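How to Prepare a Location for a Live Television Interview
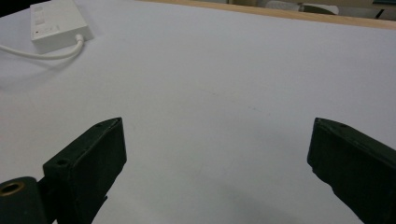
A plain white tabletop.

This guide is issued by Sornmont Community Television for organizations hosting a live interview on their own premises. It applies to all regional news programs, including the Rinaldi evening bulletin.

Before the crew arrives

Choose a room with a door that closes and at least two working power outlets. Rooms facing a busy street should be avoided. Complete the location form and return it to the Sornmont planning desk, extension 553, with the name of a contact who can be reached by phone until the broadcast ends.

Clear a space 12 feet long for the camera and lights. Remove glass-fronted pictures from the wall behind the guest, and switch off fans and any equipment that hums. Parking for one van should be reserved close to the entrance.

Setting up

The crew will place the lighting stands and weigh down each one with sandbags. Staff should not move a stand once it has been positioned, even by a few inches. Cables crossing a walkway must be covered with matting or taped along their full length – loose cable is the most frequent cause of delay on our outside broadcasts.

Seat the guest for a sound check 20 minutes before air. Patterned shirts with very fine stripes may shimmer on screen, and a plain alternative should be available.

During the broadcast

Post one member of staff outside the door. Mobile phones must be turned off, including those left in bags. If a piece of equipment falls or fails, remain still and allow the crew to deal with it. The studio in Rano can return to the presenter at any moment.

After the broadcast

Guests should remain seated until the floor manager confirms that the line is closed. Damage to the premises should be reported on form 400 before the crew leaves the building.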